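Vudska Allotment Society, minutes of the spring general meeting, April 14, 2018

Taken by me, Biljana Bošković, as Edin had lost his voice and I was the one who'd brought a pen. Apologies if I've put anybody's words in the wrong mouth, shout and I'll fix it.

Present: Gülizar Kaplan (chair), Edin Janevski (whispering), Janaína Bezerra, Despina Živković, me, and most of the lower plots. Apologies from the Hoxha family, who were moving house (good luck to them!).

1. Minutes of the March meeting

Agreed, except that Despina says she never offered to paint the gate, she only said it needed painting. I've changed it. The gate still needs painting.

2. Water

This took up the best part of the evening. The standpipe by the Kekovberg path has been dripping all winter and the bill came to 430, which made a few people sit up. Edin (in a whisper, with Gülizar repeating it louder) thinks the washer has gone and the tap itself is fine. Janaína would sooner have the whole thing replaced while we're at it, and she's got a quote for 400 including the digging. There was a fair bit of back and forth over whether we can put up with another summer of queuing for one tap, and I'll admit I was on Janaína's side and said so more than once.

Agreed: Edin tries a new washer first. If it's still dripping at the next meeting we go with the quote.

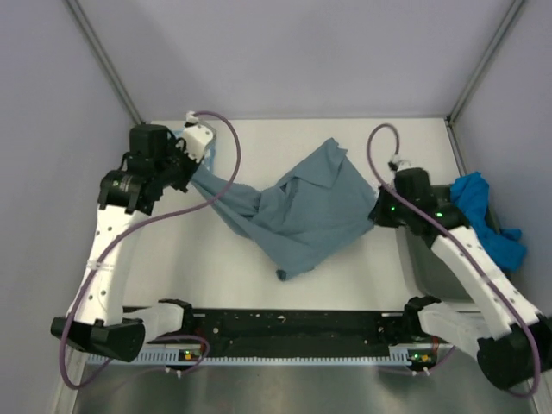
Somebody at the back asked about hosepipes again. The rule is the same as last year, cans only after six in the evening, and please don't leave your hose lying across the main path. I went over one in March with a tray of leeks and I've still got the bruise.

3. Money

We have 1129 in the account, before the water bill. Gülizar read out the list of who's paid and then was kind enough not to read out the list of who hasn't. Rents stay as they are this year. Despina wondered if we might ask a bit more for the double plots and there was a silence, mostly from people with double plots. We'll come back to it in the autumn.

4. Empty plots

There are 3 going, all down at the Hudov end where it gets boggy. Janaína will walk the next people on the waiting list round and she's promised to be truthful about the bog. I suggested we let them off the first few months' rent if they dig a drain, and that was agreed, which pleased me no end.

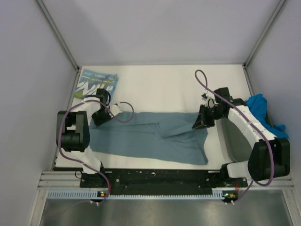
5. Seed swap

Same place as before, in the big shed, and tea will be on. Please write the name of the thing on the packet! Last year I grew what I thought was a squash and it was a very large ornamental gourd. Gülizar has far too many broad beans and is begging people to take them away. Despina will bring her tomato seedlings if the cold nights stop.

6. Any other business

Slugs. We talked about slugs for a long time and agreed nothing.

The compost bay nearest the road is full, so use the middle one. No cooked food, please, we've had rats.

Edin to get a new key cut for Janaína. Gülizar to ring the council about the hedge.

Next meeting to be fixed once Gülizar has her shifts. I'll pin a note on the shed door.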